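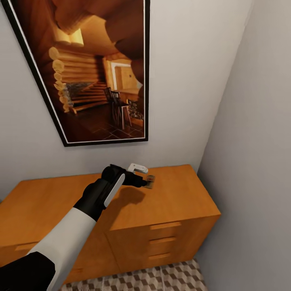

Participants wanted: remote teleop + rating study, simulated home tasks

Teltix is looking for people to help with the next round of Gekura, our project on whether policies trained only in simulated homes pick up small flat objects as well as ones trained on mixed data. Short answer so far: sometimes. First round was 381 episodes, grasps off furniture tops were the weak spot, mostly the approach angle. We want 578 more, plus ratings.

What you'd do: drive a simulated arm from your own computer, keyboard or gamepad. Pick, place, open, close. Then watch clips and mark where the grasp went wrong. Sessions run 5 blocks with breaks, Sunday slots availble.

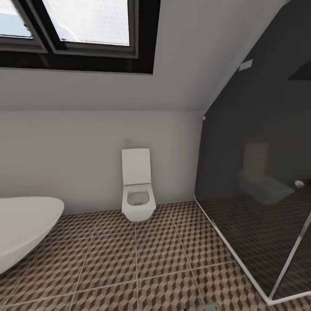
Rooms change between blocks, so do lighting and start pose. You won't get a practice run in each one, that's part of the method. Berrada task set first, then Valholm (harder, tighter spaces).

You need:
- 18 or over
- laptop or desktop, no phones or tablets
- stable internet
- normal or corrected vision
- no robotics background, really, beginners are fine

Paid per completed block. Partial sessions paid too. You can stop whenever, just tell us if you want you data removed.

To apply: use the sign-up form, put GEKURA in the subject box, list your time zone and which controller you have. Form closes end of April, or sooner if slots fill up.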